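Flatness Is a Matter of Support

A work surface that looks level seldom is. Zbigniew Tomaszewski, who fits benches for Kołodziej, checks each top twice: once on delivery and again after 20 days under load. Most of the change shows up near the legs, where the frame pulls against the panel.
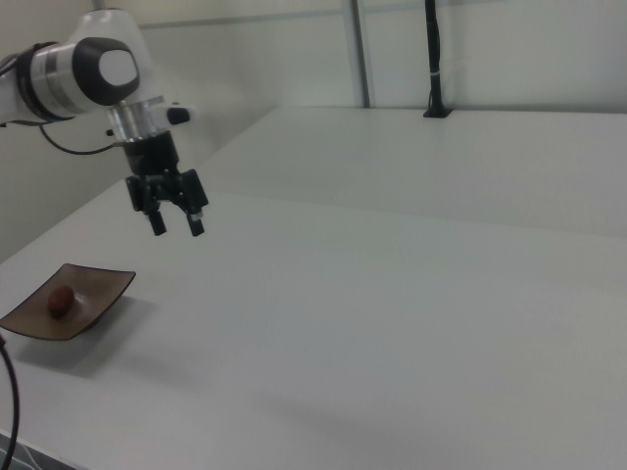

A matte white tabletop under even light.

Finish matters as well. Gloss shows every ripple, while a matte coat scatters light and hides shallow dips - good for the eye, bad for inspection. Tomaszewski uses a straightedge and feeler gauges, working corner to corner before he touches the leveling feet. Tops stored upright over the winter get an extra check in December, when dry indoor air can bow an unsealed panel.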